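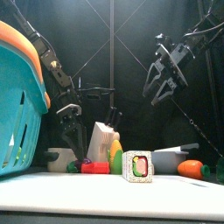 *Turquoise basket with the orange rim, toy kitchen bits on the white table.*

**Rurkholm slotted basket, turquoise / orange**

Back in stock as of Thursday, September 10, 2026. Sold out twice in August so don't hang about. Large size only for now, the small one is still on order and no date for it yet.

It's a laundry basket. Plenty of you buy it for toys, and so do we, hence the listing turning up under both Laundry and Playroom. Same basket, same price, doesn't matter which page you order from.

## The basics

- Plastic, turquoise body, orange rim
- Long narrow slots down the sides
- Thick rounded rim, kind to hands
- Holds 40 litres
- Weight limit 3 kg if you're carrying it by the rim, more if it just sits there
- Wipe clean. Not for the dishwasher, it won't fit anyway

Colours: turquoise/orange in stock. Grey/white end of month. The yellow one is discontinued, please stop emailing, we've looked in the back and there aren't any.

## For toys

Works well for play kitchen stuff. Pans, plates, pretend veg, all the things that end up under the sofa. You can see a bit of what's inside through the slots which helps when someone wants the one particular thing and wants it NOW. Very small pieces can slip through, so anything thinner than a finger goes in a bag first. Tea set spoons are the worst for this.

Tip it on its side on the floor and little ones can get at the bottom without climbing in. They will climb in regardless. It isn't made for sitting in and we don't replace ones that have been sat in.

## For washing

One full load for a family of three, two if it's mostly T-shirts. Air gets through the slots so damp towels don't go quite so horrible, but don't leave them all week. Pegs fall through. Use a peg bag.

## Goes with

- **Naseri drawstring bag**, cotton, for the small pieces. Fits inside with room to spare
- **Fellon clip-on labels**, pack of 3. Clip over the rim, a bit stiff the first time
- **Polard low shelf**, 80 cm wide. Takes one large basket with space beside it for books. Not two, we've tried

Toy kitchen pieces are not included with the basket. Play food and pans are on there own page under Playroom.

## Delivery

Baskets go out stacked, with card between. Orders of two or more come nested in one box and they can stick together, so run warm water over the outer one and twist. Don't lever it with a screwdriver, you'll mark the rim.

Standard delivery 3 working days. Collection from the shop is free, ring first as we only keep a few out front.

## Returns

Unused, within the month, with the label still on. Cracked on arrival, send a photo the same day if you can and we'll post another. Slight scuffs on the underside are from stacking and dont count as damage.

## Trade and nurseries

Price drops at 100 units, mixed colours fine once the grey is in. Ask for Dineo Hendricks, mornings are best. Please have your delivery postcode ready and say if the van needs to avoid school run time.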